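Gumix Kitchen Notes
README for the mixing and folding set

Hello, and thank you for opening this file before anything else. The folder you have downloaded holds the written notes, recipe cards and pictures that Vlasta Radonjić and I put together over one long December, when we were trying to settle how a person ought to stir, fold and scrape a bowl of batter. It began as a page taped inside a cupboard door and kept growing until Kheri Kirui told us to give it a name and put it somewhere other people could find it.

What is inside

There are 700 short notes in plain text, one per file, each describing a single go at a single task: creaming butter, folding in egg whites, scraping down the sides, turning the batter out into the pan. There are 300 pictures in a separate folder, and the file names match the notes wherever a note has a picture. Many don't, so please don't write to us about missing ones. The recipe cards are in a folder called cards, and there are 5 of them, all plain cakes and pancakes, nothing fancy. The one marked "Sarar" is a lemon loaf and is the one I would start with, if you are the sort of person who bakes along.

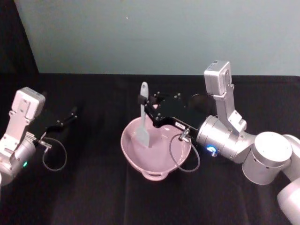
Bowls gave us more to write about than anything else in the set, and I could go on about them all evening. A deep, narrow bowl is lovely for whipping, as the cream climbs the sides and stays there, but it is a misery for folding, and you end up chopping at the batter with the edge of your spatula. For folding we kept going back to a wide, shallow one like the pink bowl with the little lip handle at its rim, which leaves plenty of room to bring a broad, flat spatula blade down through the middle and up around the side. Stand the spatula in the bowl before you begin, as with the pale gray-blue silicone one, and you'll see right away whether there is enough handle above the rim to hold on to. Oratile Tshabalala likes a longer handle than I do, and her notes say so at some length!

How the notes are laid out

Each file has the task on the first line, then the bowl, then the tool, then whatever the writer wanted to say. We never agreed on how to spell "spatula, flat" and you will find it at least three ways. Weights are in grams. The standard batch uses 400 grams of flour, and where a note gives no weight you can take it that the standard batch was used.

Known problems

The pancake notes are thin. Two of the cards call for buttermilk and the notes that go with them say plain milk, and I have left both as they are until Vlasta and I can bake them again side by side. Ghazala Sial went through the folding notes and fixed the worst of the typing, bless her, but the creaming notes are still just as they were written, crumbs and all.

Using and sharing

Please do use any of it, at home or in a class, and pass it along with this file kept in the folder. If you change a card, put your own name under ours. Corrections can go to Blagoje Begović, who looks after the master copy and answers in the evenings, usually after supper.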